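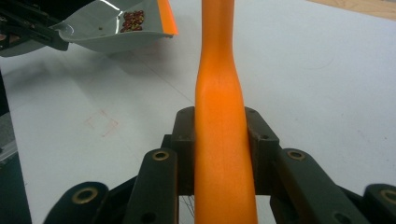
Aulas de língua para recém-chegados: o que muda a partir de junho

Muitas pessoas que receberam autorização de residência no último inverno escreveram-nos com a mesma pergunta: quando é que começam as aulas e quem tem direito a elas. Falámos com a associação Koivisto, que organiza os cursos em Sitavley, e tentamos agora responder com a informação que temos. Algumas coisas ainda não estão decididas, e nesses casos dizemos isso.

Até agora, uma pessoa com pedido de asilo pendente podia inscrever-se somente na lista de espera. A lista tinha 96 nomes no fim do inverno, e entre eles estavam pessoas que vivem no centro de acolhimento de Nirlow há mais de um ano. Com as regras novas, quem tem o pedido pendente pode frequentar o primeiro nível, desde que tenha morada registada no município. Para o segundo nível continua a ser necessária a decisão positiva.

Orvokki Vainio, coordenadora dos cursos, explicou-nos que a mudança foi pedida pelos próprios professores. «Chegavam-nos alunos que tinham esperado tanto tempo que já não acreditavam no curso», disse ela. «Vinham à primeira aula, sentavam-se perto da porta e na segunda semana não voltavam.»

Cada turma terá no máximo 30 alunos. É um número alto para uma aula de língua, e a associação sabe disso. O município pagou quatro turmas, e por agora não há dinheiro para uma quinta. As turmas da manhã começam às 9h e as da tarde às 17h30, esta última pensada para quem já trabalha nas estufas ou nas limpezas. O autocarro de Nirlow chega a Sitavley às 17h20, portanto dá tempo, mas é preciso andar depressa. Pedimos à empresa dos autocarros se era possível adiantar a partida uns minutos e ainda esperamos a resposta.

A inscrição faz-se no balcão da Koivisto, com o cartão de requerente ou o título de residência. Não é preciso levar fotografias. Quem perdeu o cartão pode apresentar a carta do serviço de migração, também em cópia. Os menores de 18 anos não se inscrevem ali, mas na escola.

Mwajuma Rweyemamu fez o primeiro nível há dois anos e hoje acompanha famílias novas nas consultas médicas. Contou-nos que o mais difícil para ela não foi a gramática. «Eu tinha dois filhos pequenos e a aula era às quatro horas. Quem ficava com eles? Faltei muitas vezes e depois recebi uma carta a dizer que tinha perdido o lugar.» Perguntámos à associação se este problema estava resolvido. A resposta foi que haverá uma sala para crianças nas turmas da manhã, com duas pessoas contratadas, e que para a tarde isto não foi possível. Achamos que é pena, visto que são precisamente as mães que trabalham de manhã que vão ficar outra vez de fora. Vamos voltar a este assunto.

Também há uma mudança nas faltas. Antes, três faltas seguidas significavam a saída do curso. Agora o aluno é contactado por telefone antes de qualquer decisão, e as ausências por entrevista de asilo, consulta ou tribunal não contam, se houver um papel que o prove. Guardem sempre esse papel!

Sobre o custo: o curso é gratuito e o manual também. O projecto Priro, que até ao ano passado pagava os passes de autocarro, terminou. Uma recolha feita pelos vizinhos de Nirlow juntou 1.000 euros para ajudar com os transportes, e Anju Bajpai recebe os pedidos no centro de acolhimento, todas as manhãs entre as 10h e o meio-dia. A ajuda é dada por ordem de chegada e não depende do país de origem nem do tipo de processo, o que algumas pessoas nos perguntaram com preocupação.

Uma nota para os leitores que já falam bem a língua: a Koivisto procura quem possa fazer uma hora de conversa por semana com um ou dois alunos. Não é preciso ser professor – basta ter paciência e falar devagar. Lempi Rantala faz isto desde o outono com um casal vindo da Eritreia e recebe os contactos de quem tiver interesse.

No próximo número publicamos a lista das salas e, se já existir, a data do exame do primeiro nível.

Texto: Lovisa Tveit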